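Desk tidying

Desk tidying is the routine ordering of the objects kept on a work surface, usually a writing or computer desk. It covers the return of items to a regular place, the removal of items that belong elsewhere, and the management of cables. The term is generally kept apart from desk cleaning, meaning the washing or dusting of the surface itself, although the two are often carried out together. In offices the task falls to the person who uses the desk or to cleaning staff, according to local rules. In homes it is seldom assigned.

Scope and terms

Manuals on office upkeep divide the contents of a desk into working items, reference items and strays. Working items are those used every day, such as the keyboard, the mouse and a notepad. Reference items include books, folders and calendars. Strays are objects set down in passing, among them earphones, keys, cups and coins. The division was put into its present form by Pauline Wragg in The Ordered Desk, a handbook first issued by the publisher Grutden and still used in the training of office managers. Wragg's third group has been criticized as too broad. Terence Ackroyd proposed splitting it into personal and shared strays, a change adopted in some later handbooks but not in Wragg's own revisions.

Keyboard handling

The keyboard is normally the longest object on a desk and sets the position of most others. In the usual order of work it is lifted first and replaced last, so that the surface beneath it can be wiped. Full-size models commonly measure about 44 centimeters in length, and slim models of this size may flex when lifted from one end only. Handbooks therefore advise support at both ends, or at one end and the middle. Wired keyboards should be lifted with enough slack in the cable to avoid pulling on the connector.

A keyboard may be turned on its side or stood on end for a short time to let crumbs fall from between the keys. Books and other upright items are best kept clear of it during this step – a hardcover standing on its lower edge is easily knocked over. Long-term storage on end is discouraged, as a keyboard left leaning against a wall may take on a slight bend.

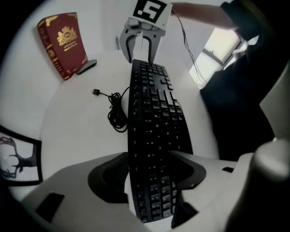
Placement of objects

Most systems of desk tidying assign each object a zone. The scheme taught by Elsie Mellor recognizes 5 zones: center, left hand, right hand, back edge and floor. The keyboard occupies the center, parallel to the front edge. The mouse is placed on the side of the user's preferred hand, level with the keyboard. Books are laid flat or stood upright at the far side, with the spine facing the user. Small objects go to the back edge, where they do not interfere with the movement of the arms.

Earphones with a cable are treated as a special case. They tangle readily when left loose beside a keyboard, and the cable may catch on the mouse. Mellor recommends winding them loosely around two fingers and storing them in a drawer or shallow dish. Máté Virág, writing on small apartments where the desk has no drawer, prefers a hook fixed beneath the desktop.

Virág also gives attention to books kept for their appearance. Volumes with decorated covers, such as those with gold tooling or a stamped emblem, are often displayed on a desk with no intention of being read there. He advises that such a book be placed away from the mouse side, where the edges of the cover are most likely to be rubbed.

Cables and the floor

The floor zone includes everything below the desktop, chiefly cables, power strips and chargers. It was left out of early handbooks and entered general use after desktop computers became common in homes. An extension cable that is longer than needed should be gathered in wide, even loops and kept out of the path between the chair and the door. Tight coiling is discouraged in cables that carry a heavy load. Power strips are placed where the plugs can be reached without moving the desk, and are not covered with rugs or clothing.

White cables are sometimes chosen to match white furniture, but they stand out on brown or gray flooring. Cable trays, such as those sold by the furniture maker Birnero, are fixed to the underside of the desk and hold the power strip clear of the floor. They are less practical where the wall outlet is on the other side of the room.

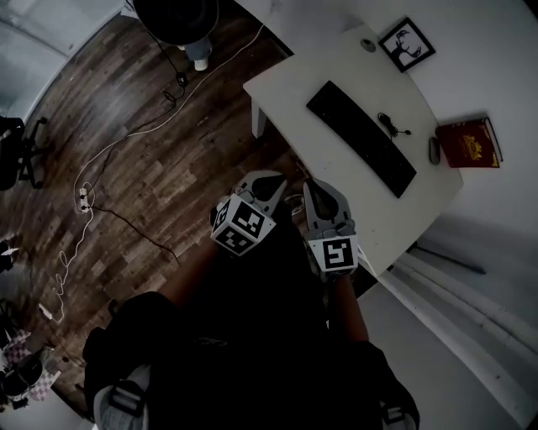

Frequency and studies

Recommendations on frequency differ. Wragg calls for a short tidying at the end of each working period and a full one each month. Ackroyd regards the monthly session as sufficient for home desks. A survey of 112 office workers carried out by Roy Hartley for the consulting firm Isico found that 31 tidied their desks daily, while most of the others did so only when an item could not be found. Hartley noted that the keyboard was the object most often reported as out of line and the least often corrected.

The survey did not cover shared desks, for which separate rules usually apply. Under the Jõgi method, used mainly in shared offices, each desk is returned to a fixed layout by six in the evening and personal items are moved to a locker. A printed diagram of the layout is kept at every desk and is replaced each October.

See also

Cable management
Clean desk policy
Computer keyboard
Home office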